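Progress report to the Kamath Fund, second reporting period

Project: Reducing water and energy use in small commercial laundries
Grantee: Raltidden Textile Services
Period covered: February to August

## 1. Status

Work is on schedule against the revised plan, with one exception. The rinse trials and the staff survey are finished. The linen life tests are under way. Installation of the heat recovery unit at the second site has slipped and is dealt with in section 4.

Spending is within the approved budget. The underspend on equipment hire will be carried into the next period if the Fund agrees, and a request is made in section 7.

## 2. Rinse trials

The trials compared the standard program (3 rinses) with a shortened program (2 rinses) on mixed loads of hotel sheets, pillowcases and hand towels. Both programs used the same detergent, dosed by the existing pump. Loads were weighed dry before washing and again on leaving the extractor.

Each machine ran the standard program in the morning and the shortened program in the afternoon, and the order was reversed the following week. This was done because incoming mains water is colder early in the day and we did not want the difference to favour either program.

Rinse quality was checked by testing the pH of water squeezed from a damp sheet at the end of the cycle. The shortened program met the limit on sheets and pillowcases. Towels gave mixed results. Thick towels hold more liquor between rinses, and in heavier loads the final reading was above the limit. We have therefore kept the standard program for towels and moved only flat linen to the shorter one.

Sorting has had to change as a result. Flat linen and towels used to be washed together whenever a machine was short of a full load. They are now held in separate trolleys, and part-loads wait for the next delivery. Staff at the first site report that this takes up floor space on Saturday, when hotel collections are largest – the trolley bay there was already tight.

## 3. Linen life tests

A shorter rinse is of no value if it wears out the linen sooner. Residual alkali weakens cotton, and the damage shows late, usually as splitting along a hem. We are testing for this with marked sheets that go through 40 cycles on each program. Strips are then cut from the centre and the hem and pulled to breaking point by Zurkik, who are doing the work under the testing subcontract.

The first set of sheets has been delivered to Zurkik. The second set has 11 cycles left to run. No hem splits have been recorded so far on either program. Greying was assessed by eye against a reference card, under the same lamp each time, and no difference was noted between the two groups.

One batch of marked sheets was lost when the laundry tags came off in the ironer. The tags were heat-sealed at too low a setting. The batch has been replaced and the new tags are sewn on as well as sealed.

The bench used for inspecting and folding the test sheets has been moved to the upper floor, where there is daylight. Its surface is large enough for a single sheet to be opened out and checked in one pass.
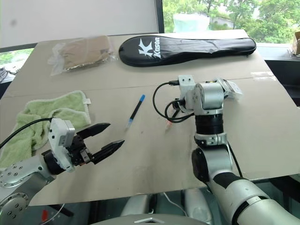
## 4. Heat recovery

The unit at the first site takes heat from drain water and uses it to warm the incoming supply. It has run since the start of the period with one stoppage, caused by lint in the pre-filter. The filter was being cleaned weekly, as the supplier's manual advises. That interval suits a site washing mainly sheets, but towels shed far more lint. Cleaning is now done at the end of each working day and takes a few minutes.

Gas use is being recorded from the main meter, which also serves the dryers and the ironer. This makes it hard to separate the effect of the unit from changes in the amount of work passing through. A sub-meter on the water heater has been ordered and will give a clean figure from the next period on. Until then we would prefer not to report a saving.

The second site is delayed. The drain there runs beneath a concrete slab and is lower than the drawings showed, so a small sump and lift pump will be needed. Cirnurus have quoted for the additional work. The cost can be met from contingency, but the landlord's consent is required before the slab is cut. Consent was requested in writing and a reply is awaited.

## 5. Staff survey

A short paper survey was given to wash-house and finishing staff at both sites. Questions covered workload, lifting, heat and how clearly the new sorting rules had been explained. Most replies were favourable on the last point. The main complaint was about heat beside the ironer, which falls outside this project but has been passed to site management.

Several staff asked for the trolleys to be colour-labelled by wash program. This has been done at the first site and will follow at the second.

## 6. Risks

- Landlord's consent at the second site: refusal would mean moving the unit to an above-ground holding tank, at higher cost.
- Test results: a backlog at Zurkik could delay the strength figures. They have been told of our reporting date.
- Linen supply: the hotel customer may change its sheet specification. If so, the life tests will be completed on the present stock and the limits of the findings stated.

## 7. Next period and request

The remaining cycles will be completed, the second set of sheets sent for testing, and the sub-meter fitted. A draft of the guidance note for other small laundries will be prepared once the strength figures are in hand.

We ask the Fund to approve the carry-over of unspent equipment hire, up to the amount shown in the attached statement – no increase in the total grant is sought.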